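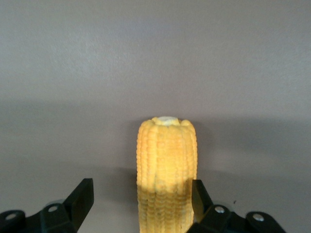

Chapter 7
Structure and Grading of Sweet Corn

7.1 Parts of the ear

The ear is the female flower cluster of the corn plant. It consists of a central cob, kernels attached to the cob in lengthwise rows, and an outer wrapping of husk leaves. Each kernel is a complete fruit containing one seed. The silks, which are removed with the husk, are the threads through which pollen reaches the individual ovules. An ovule that receives no pollen does not form a kernel and leaves a gap in its row.

Kernel rows normally occur in even numbers. The flower parts arise in pairs, and each pair gives rise to 2 adjacent rows. Row number is set early in the growth of the ear and depends mainly on variety. The number of kernels in a row is set later and is more sensitive to water shortage and crowding.

An ear carrying 492 kernels could therefore have 12 rows of 41 kernels. Field samples seldom divide so evenly, and row counts should be made at the middle of the ear, where the rows are most regular.

7.2 Terms used in this chapter

Butt: the end of the ear that was joined to the stalk.
Tip: the end opposite the butt.
Fill: the share of the cob surface covered by developed kernels.
Core: the inner tissue of the cob, exposed when an end is trimmed.
Husked: with the husk leaves removed. Some trade documents use "shucked" for the same condition.

7.3 The Plumholm samples

The measurements in Sections 7.4 through 7.6 come from 700 ears of the yellow variety Marikar, grown at Plumholm and harvested in July. Asnakech Negash supervised the harvest and grading. Eetu Mäkelä prepared the tables. Ears were drawn in lots of 30, and the final lot was short. Length was recorded before trimming, and diameter was taken at the midpoint of the husked ear.

Readers using the Kurnon grading scale should consult Appendix C before comparing results, as that scale measures diameter closer to the butt.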